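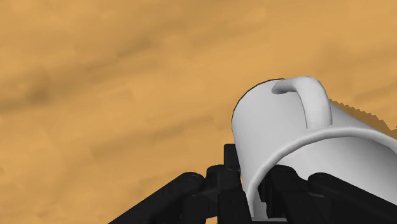 Can you lime-wash over old acrylic paint without stripping it first?
Only if you put a mineral primer between the two, and even then I would try a small patch before committing to the wall.

From: Siwan Eynon
To: Illcombe Old Houses list
Date: July 11, 2022
Subject: Re: Limewash in the front hall

Aurora, I've put the short answer at the top for people who only read that far. The rest is for you and anyone else with a painted hall.

Aurora Falcão wrote:

> We have a weatherboard place with a plastered front hall. The
> previous owners painted it with a low-sheen acrylic, at least two
> coats, colour a sort of mushroom. I would like an ochre limewash.
> Simão Veloso told me to strip it all back to the plaster. I have
> had one quote for that, $1,040, and the painter wanted 30 days'
> notice. The hall is 40 square metres of wall once you take out the
> doors.
>
> Is stripping necessary? Also, does the colour dry much lighter? I
> tried some on a bit of card and it went nearly cream.
>
> Aurora

Simão is right if you want a true limewash on plaster that can breathe. Lime needs something porous to bind to. Acrylic is a plastic film, so the wash sits on top, and it will dust off on your sleeve every time you go past with the shopping.

The in-between option is a mineral primer. It has a fine grit in it and gives the wash something to hold. We used the Judar one in our back bedroom and the Tavares one in the laundry. The Judar was thicker and needed more stirring. I couldn't pick between the finished walls.

What we did in the bedroom:

Washed the walls with sugar soap, rinsed twice, left them overnight.
Filled the cracks and sanded the filler flush. Filler drinks up the wash and shows as a pale patch, so prime those spots twice.
One coat of mineral primer with a roller, then went over it with a brush while it was still wet to get rid of the roller texture.
Left it a full day.
Two thin coats of limewash with a wide block brush, in crossing strokes. A third coat on the chimney breast only.

Thin means about like skim milk. If it runs down your wrist you have too much on the brush. Keep a wet edge and do a whole wall without stopping for lunch. I stopped for lunch and there is a line beside the window.

On colour, yes, it dries much lighter, and card exaggerates it. Paint your sample on a primed offcut of plasterboard and look at it the next day, in the morning and again with the hall light on. Ochre in particular goes pink under some bulbs. Mix all the pigment you need in one go and write the amounts on the lid. Stir every few minutes, as the pigment settles and the bottom of the bucket comes out much darker than the top.

Wear goggles and gloves. Wet lime is caustic and it flicks off the brush. Also put a drop sheet over any bare timber you care about, which in your hall will be the skirtings and the floor.

Before you sand anything, check for lead. A house that age may well have it under the acrylic. Alistair Geddes had test kits left over from doing his verandah and might part with one. If it comes up positive, don't dry sand.

If you still want to strip, get a second quote. Valter Louro paid $621 for a room a bit smaller than your hall, though that was on sound plaster with one coat to come off. He used the Stument gel stripper and said the smell hung around for a week.

I still have half a tub of the Judar primer you can have for your test patch. It was opened last September, so give it a good stir and throw it out if it has gone stringy.

Siwan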